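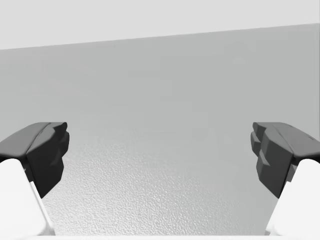
Notice to Residents of the Keratby Ferry District

May 21, 2019

The Office of Crossings has completed its review of the matter of the unclaimed seat on the Loldale ferry and issues the following findings. Residents who submitted statements are thanked for their patience during the February recess, when the office was without heat.

The ferry is licensed to carry 90 passengers. On each evening crossing since the end of winter, the purser has sold 90 tickets, collected 90 tickets at the gate, and recorded one seat vacant on arrival at Loldale. The seat is number 16, on the port side, next to the window that does not open. No passenger has been reported missing. No family has made an inquiry. The operator, Lindomel, first treated the matter as an error in arithmetic and replaced the purser.

The second purser, Despina Pavlović, reported the same result on her first evening and on every evening after it. Her logbook is neat and was of great help to the office. She wrote that the seat was warm when she placed her hand on it, and that a ticket had been left folded in the gap beside the armrest. The ticket was punched for a single journey. She kept it, as the rules require, and entered it in the column for lost property.

An inspector, Saeed Yazdani, was sent to observe. He was instructed to buy a ticket for seat 16 and to remain in it for the full crossing. His report is attached to the file and may be read at the counter during opening hours. In summary, he states that the water was calm, that the lights of Keratby went out of view at the usual point, and that he then had a clear memory of his mother's kitchen in Abou Zeid, including the sound of the tap. He states that he was in no distress. He was next seen by the purser on the pier at Loldale, ahead of the other passengers, before the gangway had been lowered. His coat was buttoned for much colder weather.

Mr. Yazdani was asked whether he had left the seat during the crossing. He replied that he had stayed in it for as long as he was asked to. The office accepts this answer. He has requested a transfer to the Loldale side, and the request has been granted.

The office has considered whether seat 16 should be removed. Nineteen letters were received in favor of removal. One letter was received against, without a signature, on paper of a kind the office last bought before the present building was opened. It asked only that the window be repaired.

The office therefore orders as follows. Seat 16 will remain in place and will continue to be sold at the ordinary fare. The purser will continue to record it as she finds it. Tickets recovered from the seat will be held for 100 days and may be claimed by the bearer in person, at the counter, with no proof of identity required.

Lindomel is directed to repair the window by the end of the season. Until that work is done, passengers are asked not to knock on the glass, and not to answer if it is knocked upon from the other side.

Office of Crossings, Keratby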